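Packaging and Everyday Materials, week 4 handout: thin films

Hello again. If you missed the session, Mehwish Rana has the sign-in sheet and the spare sample packs, so catch her before you start the reading.

Last week we did rigid plastics and I went on far too long about bottle tops. This week is film: bags, wraps, sleeves, the stuff you pull off a new kettle. I love this topic (I know, I know) and I think it gets skipped because film looks like nothing much. But have a go at wrapping a chair without it!

Start with stretch. Take a strip from your sample pack and pull it slowly along its length, then turn it through 90 degrees and pull again. Most of you found that one way it gave and gave, and the other way it split. Film remembers how it was made. When it's blown or drawn out at the factory the long molecules get lined up, a bit like combed hair, and splitting between the hairs is much easier than snapping across them. That's why a crisp packet tears beautifully in one direction and then refuses to go round the corner.

Next, haze. Saqib Chaudhry asked why a clear bag goes cloudy when you scrunch it, and I gave a muddled answer, so let me try again. There are two things going on. Every crease is a little tilted mirror, so light bounces off in all directions and you lose the see-through look. And in some films a hard crease also opens up tiny gaps inside the plastic, and those scatter light as well – that's the white line you get if you fold the stiffer strip and run a thumbnail down it. The first sort flattens out again, more or less. The second doesn't.

Then cling. Two clean, smooth sheets stick because they can get very close together over a big area, and a bit of static helps. Dust spoils it. Charoen Paisan's trick of breathing on the film first is worth trying at home, and do tell me what you find.

For the worksheet you'll need the thickness table from the Wimix booklet, page 17. Please ignore the older Skoryk one, it uses different units and two people got in a terrible mess with it last year.

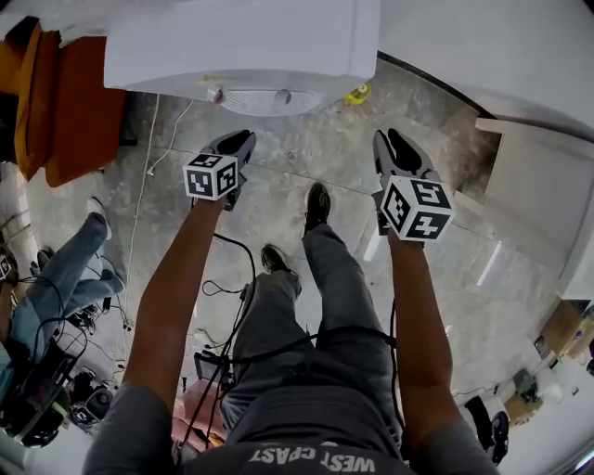
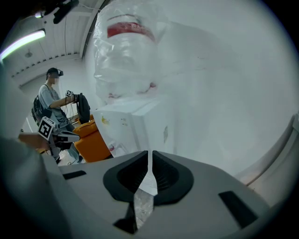
Film between two black finger pads, with something white behind it. 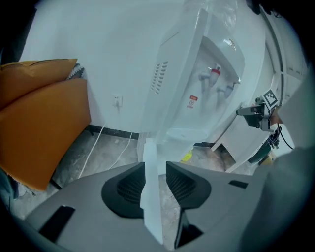

Back to thickness, then. We give it in microns, and 100 microns is a tenth of a millimetre, so you can see how little material there is in a bag. Doubling the thickness makes a sheet far more than twice as stiff in bending (eight times, if it's the same plastic all the way through), and that's the bit people forget when they say a thicker bag is "just more of the same".

Reading for next time: the Veltcombe notes, first two sections, plus the short piece on heat sealing. Skip the sums in the grey box unless you enjoy that kind of thing. Areeba Bhutto is collecting worksheets at the start, and please put your name on both sides as the pages do come apart.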